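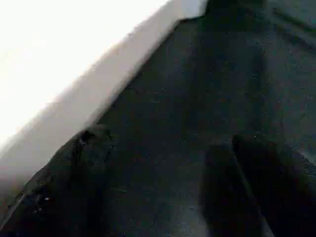
Chapter 7
Seagrass Under Pressure

A seagrass meadow looks quiet, but many young fish spend their first weeks in it. In the bay of Prundale, the meadow lost ground each July when the water became too warm - and the snails that clean the leaves left first.
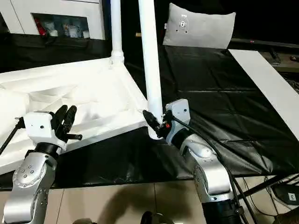 Figure 7.1 Two robot arms with black hands.

In this chapter we ask how such a meadow can recover, and why some never do. 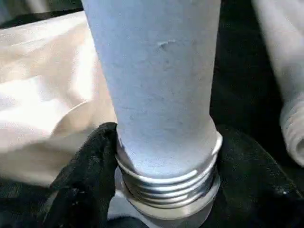 Figure 7.2 Pale tube in a silver metal fitting.

We begin with the roots.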